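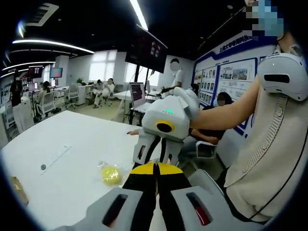

Compressed air: results of the leak survey at the Tornov works

The leak survey of the compressed air system at Tornov was completed in April. The report by Štěpánka Jireš is on the shared drive under Utilities, and the main points are set out below for shift leaders and anyone who has a drop leg in their area.

The survey covered the ring main, both receivers and all branch lines up to the last isolating valve. Hoses and fittings beyond that valve were checked only where the line was under pressure at the time. Lines 4 and 5 were shut down for the belt change and will be done separately.

In total 70 leaks were tagged. Most were at push-fit connectors and at the bowls of filter regulators, with a smaller group at threaded joints on the older galvanised pipe behind the paint store. The ring main itself is sound. Two of the automatic drains on the Plukora dryer were stuck partly open and were passing air all the time - these have been replaced and are not in the total.

Leaks were graded by ultrasonic reading at a fixed distance of 50 cm. Red tags are to be repaired within the week, yellow tags at the next planned stop. Please leave the tag in place until the joint has been retested. Several were taken off in the packing hall before the repair was logged, and those joints had to be found again from the drawing.

The compressors run 1440 minutes a day whether or not anything is being made, so a leak on a branch that is used for one shift costs the same as a leak on the ring main. For this reason the isolating valves on the packing and labelling branches will now be closed at the end of the late shift. The valve handles have been painted blue. Open them slowly, over several seconds, as a fast opening slams the cylinders on the carton erector and has already bent one end stop.

System pressure stays where it is for now. Guðlaug Eskildsen has asked for a trial at a lower setting, with a logger at the far end of the labelling branch, where the drop is greatest. The trial will start once the red tags are cleared. If the carton erector faults on low pressure during the trial, note the time and the reading on the local gauge before resetting it.

On spares, the Susteck push-fit connectors in the stores are the replacement part for all sizes up to 12 mm. The Frei type can be used up where it is already fitted but will not be reordered. Cut the hose square with the proper cutter; a good share of the leaking connectors had been fitted to hose cut at an angle with a knife.

New leaks should be reported on the usual maintenance card, giving the branch number and the nearest column. The next tag round is on Monday, starting at the compressor house and working towards goods inward.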